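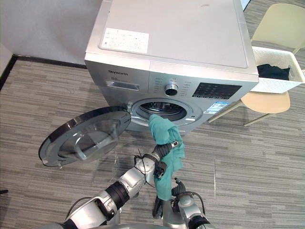 How much of your laundry should you wash cold? Almost all of it, in my experience, and I have been doing it since December.

I moved to Dendale with one suitcase and a habit from my mother's house, where everything was boiled. Towels, shirts, even socks. My first electricity bill here was a shock, so I started to write down each load in a notebook.
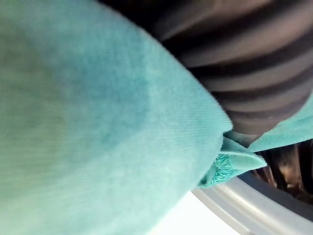
*Posted by the author on Sunday, June 7, 2026 – filed under Home*

The notebook has now 20 pages. Shirts and T-shirts came out the same at cold as at warm. Kitchen towels did not, so I still give them a hot wash. For detergent I use Bakos liquid, half of the cap. I tried also the powder from Rarna, but it left white marks on my black trousers.
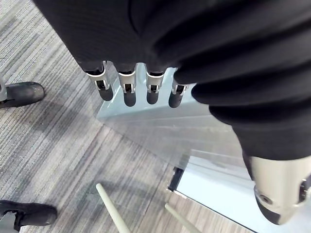
Wool I do by hand in the sink, with very little soap, and I dry it flat on a towel. It takes the whole weekend in winter. My neighbor uses the dryer for everything and her sweaters are now good for a child.

Next month I want to try soap nuts. I found a bag at the Saturday market, but the seller wanted too much for it, so I will look again.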